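Husell Hands the Number Tiles to a Robot, and the Packing Room Takes It Well

LUKURLOW, Apr 14, 2024 – Husell, which rents wooden toys to preschools and gets them back in whatever condition preschools see fit, has put a two-armed robot station to work in its returns room. The station is called Falten. It has one job, and the people who used to have that job were asked for their feelings on the matter. Their feelings were mostly that it could have come sooner.

The job is putting number puzzles back together. A puzzle comes home in a bag with its tiles mixed up, and someone has to lay each tile in its place on the board, find out what's missing, and pull a spare. Then the next one comes. Husell handles almost 1000 returned puzzles a month in the busy season, and until this spring all of them passed through human hands at a long bench by the window.

"It's a puzzle for small children," said Remzi Gökçe, who runs the returns room. "The first one you do in the morning is pleasant. By lunch you've started to dislike the number seven. I've seen grown adults get short with a carrot."

Falten works at a plain light-colored table with a board in front of it and the loose tiles set out nearby. Each arm ends in a black gripper with two fingers, and the arms place one tile at a time. The 4 has been a favorite for testing because its slot sits near the side of the board, where an arm has to come in over tiles that are already down.
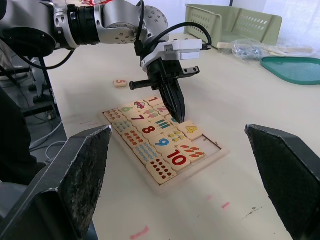
What Changes for the Crew

Nobody in the returns room is losing a position. Husell put that in writing in July of last year, before the station was ordered, and taped the letter to the refrigerator, where it has since been joined by a pizza menu.

The bench crew now rotates through three kinds of work. One person tends the station, bringing boards over, setting out tiles and taking finished puzzles away. Others repair and sand pieces, a job that used to get squeezed into the last hour of the day and showed it. The rest answer the preschools, who write in a good deal and had been waiting a good deal for replies.

Everyone who tends the station has been through a four-day course, paid at the normal rate. It covers starting and stopping the arms, clearing a dropped tile, and the correct way to write up a fault. Entries such as "it's doing the thing again" are no longer accepted, although the crew reports that everyone knew what the thing was.

Wages have gone up by one pay step for those who finish the course. The lunch break has stayed where it was. So has the radio, after a short and heated discussion about whether the robot needed quiet.

"I expected to be giving speeches about the future," said Halima Amadi, managing director of Husell. "What people wanted to know was who gets the good chair. We bought a second good chair."

Not a Fast Worker

The station was set up by Ambaye, a small engineering firm two streets over, founded by Tekle Ambaye. He would like it known that Falten isn't quick. A practiced packer beats it easily and several of them have taken the trouble to do so, with an audience.

Loose tiles are the hard part. A flat piece of wood on a flat table gives a gripper very little to hold, and a tile lying at an angle has to be turned before it'll go in. The recesses are snug, too. A person feels a tile catch on the rim and gives it a nudge without thinking. Getting an arm to do the nudge took Pascal Lenz, the engineer assigned to the project, most of the winter.

"I have a degree," said Lenz. "I want that mentioned somewhere."

He now spends two mornings a week at Husell, where the crew shows him which tiles cause trouble. Several of the changes made since then came from the bench. Remzi Gökçe suggested keeping the loose tiles over on one side, well clear of the board. Another packer pointed out that the arms were being taught on brand-new puzzles, and that no puzzle in the building had been brand-new for long. Training moved to used sets the following week.

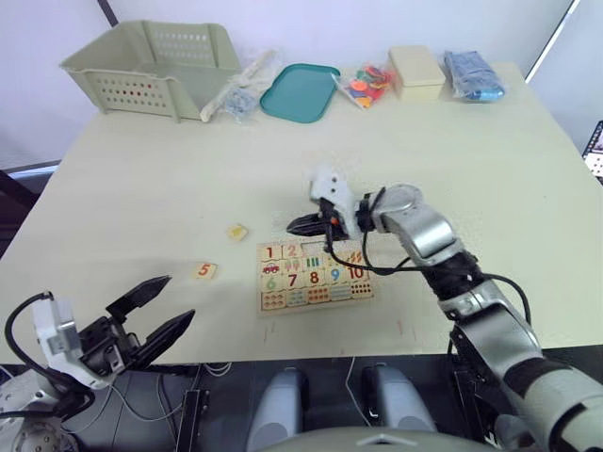

Where It Goes from Here

Husell's catalog runs to 184 toys. Falten handles the number puzzles, and that's all it will handle this year. The company looked into having it do the bead mazes and has decided to let the subject rest.

Next in line, if the tile work goes on as planned, are the flat picture puzzles with lift-out pieces. After that the list is in pencil. Stacking cups are on it. Plush animals are not, and the packers who look after the plush animals have asked that this be stated plainly.

The crew will review the station every quarter with management, and either side can ask for it to be switched off while a problem is sorted out. So far this has been done once, over a squeak.

"We've got 50 people here and every one of them is better with their hands than this thing is," said Amadi. "I'd like them to use those hands on something that needs it. There's a rocking horse out back that's been waiting since before I was hired."

Preschools renting from Husell won't see any change in prices or delivery days. They should get fewer puzzles with a tile missing. They're still asked to look under the couch before sending one back. 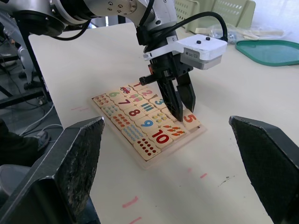
Who checks a puzzle after the robot has finished with it?

A member of the returns crew looks over every board before it's packed. If a tile is in the wrong place or not sitting flat, the packer fixes it by hand and notes it in the station log, which goes to the engineers at the end of the shift.

What happens when a tile is missing altogether?

The person tending the station pulls a spare from the parts shelf. If there's no spare, the board goes to the repair bench, where a new tile is cut and painted.

Can a packer decline to work at the station?

Any packer can. Tending Falten is voluntary, and those who'd sooner stay with repairs or customer mail keep their current pay and hours.

About Husell

Husell rents wooden toys and puzzles to preschools and day care centers from its building in Lukurlow. It cleans, repairs and repacks everything on site.

Press contact: Fuad Tesfamariam, Husell, Lukurlow. Visits to the returns room can be arranged on weekday mornings. Guests who wish to race the robot should say so when booking.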